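# Lerever play kitchen set: six months on

We bought the Lerever set in May for our younger one, who had just turned three, and it has been in use most days since. It came from Horel, cost £36 with delivery and arrived in a plain cardboard box with very little padding. Nothing was broken. The box says 60 pieces, and to reach that number they count every lid and every half of the cuttable fruit, so don't expect 60 separate toys.

There is no assembly. A few of the fruit halves needed their Velcro dots pressing down, and one dot came off in the first week. I stuck it back with ordinary glue and it has held.

**The pans and dishes**

These are the best part. The colander gets more use than anything else, partly because it works as a real one in the bath or at the sink. The holes go right through and they are cleanly cut, with no rough bits of plastic left round the edges. It has a handle at each end, so small hands can lift it with water in. The saucepan is a sensible size for a child, though it won't sit level on our toy hob, which has raised rings.

The funnel was a surprise. I assumed it would be ignored, but it goes out to the sandpit and comes back again, and it rinses clean under the tap.
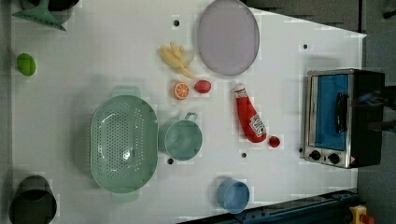 The plates are thinner than I would like. They bend if a child kneels on one, and go back to shape afterwards, but I can't see them lasting to a second family. The cups are sturdier. Ours have been dropped on a tiled floor many times and have a few scuffs.

**The food**

Mixed. The bananas are good and hold together as a bunch. The orange comes apart to show the segments and is the one everybody wants to cut. The ketchup bottle is popular too, although the label had started to lift at one corner by the second month, so keep it out of the washing-up bowl.

Some of the pieces are very small. The little red one in particular is something I put away when my nephew visits, as he is under two. The age guidance on the box is three and over and I would stick to that.

**Cleaning and storage**

Warm water and washing-up liquid does the job. I tried the colander and saucepan on the top rack of the dishwasher and they were fine, but the instructions say hand wash only, so that is at your own risk. The fruit halves trap water behind the Velcro and need leaving open to dry overnight.

No storage is supplied. We keep the lot in a lidded tub from the garage.

**Compared with the others**

We looked at the Gristent wooden set at £69. It is nicer to hold, but it has far fewer pieces and can't go in water. Qudah do a smaller plastic one for £23 with no colander or funnel. For a child who mainly wants to pour things, I would pay the extra for the Lerever.

Four stars out of five. One off for the plates and the ketchup label.

Birger Ekström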